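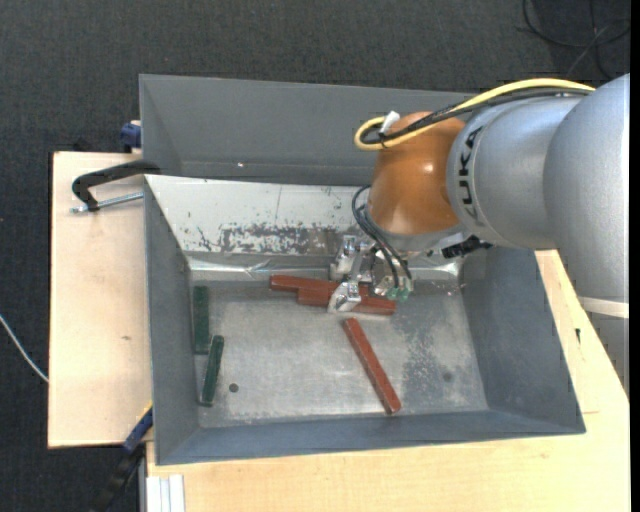
A KUKA arm with its gripper down among the red and green bars on the bin floor. A black C-shaped clamp grips the bin's left edge, above the wood.

Phantom grasp (bin picking)

A phantom grasp is what I call it when a picking robot believes it's holding a part and isn't, or is holding something other than the part it went in for. You'll also see "false pick" and "ghost pick" in older write-ups, and people at Grunddale just said "a Menard", after the cell where we had so many of them. I looked after that cell for a good while, so this article leans heavily on it (do add your own if you've got them).

Background

Most grippers with two fingers tell the controller one thing: how far apart the fingers stopped. If they close all the way, the pick is a miss, and the arm goes back for another go. If they stop early, there must be something between them. Lovely idea, and it works nicely with parts that sit well apart. With bars lying side by side on a bare metal floor it gets murkier — a finger can ride up on a neighbour, or jam against a sloping wall, and stop at very nearly the right width with nothing useful in its grip.

The Menard fault

Our fault first turned up in April. The Menard cell would lift away from the bin, swing over to the outfeed, open its fingers and report a good part. No part! The log for the first bad shift showed 200 good picks and the outfeed tray was plainly short, which is how Indira Sastry came to be standing next to me with a torch at 5 in the morning, both of us looking for bars under the bench.

It took us far too long to sort out, mostly because we blamed the vision system. I'd have bet money on it. The camera was finding the bars perfectly well, though. The trouble came in two halves:

The grip window was too generous. We'd set it to accept anything within 4 mm of the bar width, left over from a mixed batch of parts, and a finger snagged on the edge of another bar fell comfortably inside that.

The check was only made once, at the moment of closing. If a bar slipped out on the way up, the controller never asked again.

Safety

A dropped bar sounds like a nuisance more than a danger, and inside a closed guard it mostly is. The bit that worried me was the recovery. After a few short trays, people get into the habit of opening the gate to fish out strays, and on the Menard cell the restart button was far too easy to reach from outside while somebody was still leaning in. We moved it, and added a second reset by the gate. If you take one thing from this page, please let it be that one.

Remedies

We narrowed the window to 2 mm and repeated the width check at the top of the lift, before the arm was allowed to swing. The Trellik cell had the same changes a bit later. Barrera went a different way and weighed the tray after each drop, which caught everything but slowed the cycle enough to start arguments.

Worn fingertips bring the fault back, so re-measure the closed position whenever tips are changed.

See also: double pick; grip force; bin clamping; restart interlock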